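Small Parts Storage – Bench Gallery

The Pavgate workshop keeps its fasteners and small metal parts in plastic organizers with clear drawers. The set was re-sorted in May by Saodah Hartono and Stojan Stan. Each drawer holds one type of part, up to a limit of 100 pieces. Surplus goes to the Cludov shelving in the back store.

Drawers come out completely for refilling and counting. They are set down on a clear part of the bench, in front of their own slot, and go back before the next one is pulled. Work on two drawers at once was the main source of mixed stock last year.
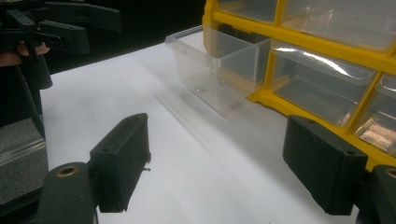 Yellow organizer with one drawer out on the white tabletop, a few small metal parts inside. Copper-colored flat items are stored in the drawer at far right.

Labels are printed on 6 mm tape and carry the part number only. Thread size and length are listed in the binder, sheet 22, kept by Afiq Sitompul. Drawers with fewer than three pieces are reported on Wednesday – the Vanus order closes at noon.

Cracked drawers are not glued. Spares are in the cabinet under the bench, left side. Replacement labels: ask Prasetyo Chong.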